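I met Senyo Sarpong in a café in Alotdale, where he ordered a flat white, let it go cold and talked for an hour straight about tractors. Well, tractor software. He's been following Condori for years, ever since it was a sleepy parts maker, and he reckons the market has the wrong end of the stick on its new subscription business.

"Everyone looked at the price and panicked," he told me. "They wanted a cheap plan that'd take customers off Tistau. Condori didn't give them one, so they sold."

And sold they did! The shares dropped on the day of the announcement and haven't done much since (I own a small parcel myself, so I winced along with everybody else). I asked him whether a cheaper plan wouldn't have been the sensible thing, with Tistau signing up every small farm in sight.

"Signing them up, sure. Have a look at what they pay to keep them." He'd brought the Tistau annual report with him, all dog-eared, and he flicked through to the notes. "Support costs up again. They lose money on the little accounts and hope they grow into big ones. Mostly they don't."

What he likes about Condori is duller than that. Dealers get a cut of each renewal, so they bother to ring the farmer when it's due. He spent 2 years working for a dealer called Atley before he went into funds management, and he says he'd have killed for a deal like it.

I pushed him a bit on debt, my own worry. He didn't brush it off. "It's higher than I'd like. If they haven't paid some down by October I'll be cranky, and I'll probably trim." Would he sell the lot? He laughed and said he'd want to see 3 bad halves in a row before he did that, and then went quiet and changed it to two.

We got onto the chief executive, Amparo Agudelo, who doesn't do many interviews and has knocked me back more than once. Senyo's met her. "She talks about margins until your eyes water," he said. "I came out of there and bought more." 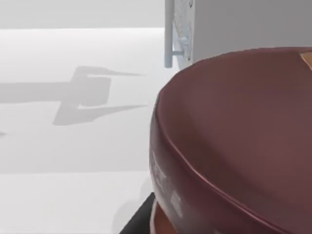
I haven't bought more, for what it's worth. I went home and read the debt note again with a cup of tea, and I'm still chewing on it. Senyo has promised to have another chat once the full-year numbers are out, and I've told him the coffee's on me.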